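Koster Technical College Opens Parts Library for Students and Local Repair Shops

Two-room collection puts switches, buttons and other small control components within reach of people learning to fix equipment

Koster Technical College has opened a parts library in the east wing of its Narnitz Building, giving students, instructors and area repair businesses a place to examine and borrow small electrical control components before they buy or install them.

The library holds push buttons, selector switches, indicator lamps, relays and terminal blocks. Its first section, devoted to panel-mounted controls, is open now. A second section covering relays and timers will open in December. Components are sorted by mounting style and by the type of contact, and each is kept with a printed card showing its ratings and a wiring diagram.

The project was paid for by the college's equipment fund and by Ivis, a regional supplier of electrical parts, which also donated the storage cabinets and the first group of components. 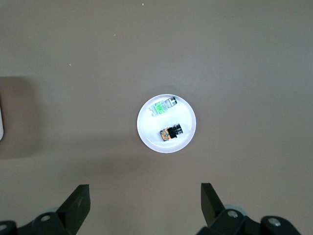 KOSTER, Wednesday, October 23, 2019 – Small push-button and switch components of differing shapes and colors, including one with a bright green section around its housing and a shorter one with an orange-tan body and a black head, are the kind of items visitors to the new library may handle at the work tables. Parts are brought out on plain white plates so that terminals, collars and heads can be looked at closely and nothing rolls away.

"Students often meet a component for the first time when it has already failed inside a panel," said Chaltu Shiferaw, director of the Electrical Maintenance Program. "We want them to have held a good one first. They should know where the terminals are and how the body is meant to sit in the opening."

The library will support 14 courses during the current academic year. First-year students will use it for identification exercises, in which they match a component to its card and sketch the contact arrangement. Second-year students will select replacement parts for the training panels in the Plitov Laboratory and submit a written parts order for review by their instructor.

Local repair shops may register for a borrowing account at no charge. Registered shops may keep up to two components at a time for a period of 30 days. Borrowed items are for comparison and fitting only and may not be connected to a live circuit. Components returned with damaged terminals will be moved to a separate teaching drawer, where students can study common faults.

"A shop with a 40-year-old machine on the bench may only need to know whether a modern switch will fit the hole," said Archie Carnegie, manager of the parts library. "That question can be settled at our table in a few minutes, and the shop can place its order the same day."

Safety glasses are required at the test benches and are available at the service desk. Groups should arrange visits in advance.

The parts library is open on weekdays during the academic term. Registration forms for borrowing accounts are available at the service desk and from the Electrical Maintenance Program office.

Media contact: Office of Public Information, Koster Technical College, Narnitz Building

###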